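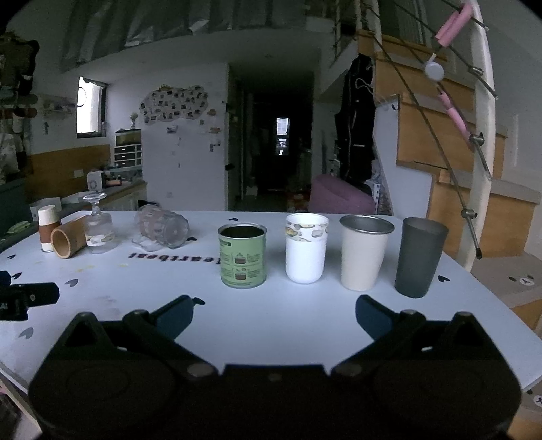

Cups, cans and glassware, Sunday's lineup. The gripper is the black thing with the blue fingertips.

Posted by Lutfa Ekanayake
Sunday, 4:40 pm

Search posts Search Clear

1/ A short thread on how I lost an afternoon to a gripper that believed it was holding things.

2/ The fault code was 22. In the Clanunus manual, code 22 is "grip state mismatch." The suggested remedy is "resolve mismatch." Thank you, Clanunus.

3/ What it does: fingers close, stop early, report a firm hold. Arm lifts. Cup stays on the table. Arm carries a handful of air to the drop point and sets it down very gently.

4/ The log counted every one of those as a success. 624 picks since the September update, nearly all green. I had shown that number to people. I had used the word "robust."

5/ First theory: finger pads. Cleaned them. Same.

Second theory: clear glass. I blame clear glass for most things. But it did the same on the green can, and a can is about as easy as this job gets.

6/ Third theory was Fahad Usmani's, who asked by text whether I'd rezeroed the fingers after swapping the pads. I said of course. Then I went and read my own notes, where I had written "rezero fingers!!" and not crossed it out.

7/ New pads are thicker than the old ones. So the controller felt resistance sooner than it expected, decided there was a cup in the way, and called it a grip. With an old zero and a stale force limit, it was doing what I told it to.

8/ The part I don't love: the same bad zero can go the other way. On pick 6 after my first "fix" it kept squeezing well past the limit. I hit the stop. The tumbler it had hold of has a waist now.

9/ So, new rules. No pad swap without a rezero. No glass until it passes on metal. Stop button within reach of my actual hand, which on Sunday meant getting up.

10/ And the success check now weighs the drop spot instead of asking the gripper how it feels about things. First rerun came back a lot less green. I trust it more.

11/ Kirero folks asked for the raw log. It's 1,327 lines and most of them say OK. Enjoy.

Contact | © Lutfa Ekanayake | Back to top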